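Wellau lança bolinhos de maracujá e coco para os serões de jogos

Comunicado à imprensa - maio

Chamo-me Lok-yiu Liao, faço bolos desde que chego à bancada da cozinha, e hoje venho contar-vos uma novidade que me anda a tirar o sono (no bom sentido!). A Wellau, a pastelaria que abri com um forno emprestado e muita lata, vai pôr à venda a primeira caixa de bolinhos da casa. Chama-se Tolunska, traz 6 bolinhos de maracujá e coco e chega às lojas ainda este mês.

A ideia nasceu à mesa, como quase todas as minhas. Tenho um grupo de amigos que se junta para jogar às cartas e eu levava sempre qualquer coisa num tabuleiro coberto com um pano. O problema é que bolo de fatia e cartas não combinam: há migalhas por todo o lado, dedos pegajosos, e alguém acaba sempre com o valete de copas colado à manga. Comecei então a fazer bolinhos pequenos, de duas dentadas, com a cobertura firme e o creme todo lá dentro. Desapareceram antes da segunda ronda e pediram-me mais na semana seguinte.

Da cozinha de casa até à caixa passaram uns bons meses. Provei maracujá a mais, maracujá a menos, coco torrado, coco por torrar, e houve uma versão com lima de que ainda tenho saudades, mas que deixava a massa triste e pesada. A que ficou leva polpa de maracujá com algumas sementes (gosto do estaladiço, desculpem lá) e coco ralado na massa e por cima.

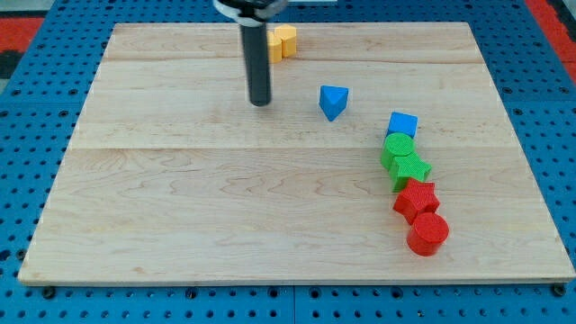

Outra coisa em que fui teimosa foi o tamanho. Queriam convencer-me a fazer um bolinho grande, daqueles que enchem a mão, e eu disse que não. Cada Tolunska pesa cerca de 20 gramas, come-se sem prato e sem garfo, e ainda sobra uma mão para segurar as cartas. Também não há formas de papel com purpurinas nem bonecos de plástico espetados na cobertura. Gastei esse dinheiro em manteiga e acho que se nota!

A caixa foi desenhada pelo atelier Ko, que percebeu à primeira o que eu queria: cores alegres, letra que se leia sem óculos e uma tabela de pontuação na parte de dentro da tampa. É só recortar e jogar. A minha mãe já recortou três e diz que ganhou todas as partidas, coisa que não posso confirmar.

Quanto à distribuição, fica a cargo da Allell, que leva as caixas às mercearias e cafés que já trabalham connosco. A primeira fornada é de 400 caixas, feitas por uma equipa pequena que entra às cinco da manhã e que merece todos os elogios. Se correr bem, fazemos outra logo a seguir, e já ando a pensar num sabor para o outono - talvez pera com canela, talvez castanha, aceito opiniões.

Os bolinhos aguentam quatro dias numa lata bem fechada e contêm trigo, ovo, leite e coco. Podem ir ao congelador, mas tirem-nos uma hora antes de servir.

Para os colegas da imprensa temos 100 bolinhos de prova reservados. Basta escreverem à Wellau, ao meu cuidado, a dizer para onde os mandamos e se há alguma alergia na redação. Respondo eu mesma, normalmente ao fim da tarde, quando já lavei os tabuleiros.

Contacto para a imprensa: Lok-yiu Liao, Wellau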